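Worport > Team Notes > Minutes > April

Arm cell catch-up, minutes (I typed, so blame me)

1. Dropped cubes

We went over the fault from the Stollico run. The gripper lost its hold 4 times in 200 picks, always with the green cube and always on the way to the blue bin.
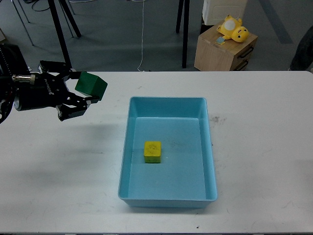

Dwight Ouellet thought the grip force was fine and the wrist cable was dragging on the turn. I'm not so sure – the log shows error 773 before each drop, and that's a finger fault.

Yevdokiia Pylypenko asked about stacking too, as a green cube resting on the yellow one can slide when the fingers push from the side.

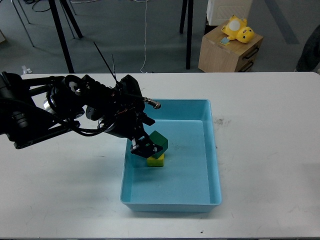 2. Actions

Dwight to re-route the cable. I'll chase Paquette for new finger pads. Hands stay off the table until the arm is stopped, please, all of us!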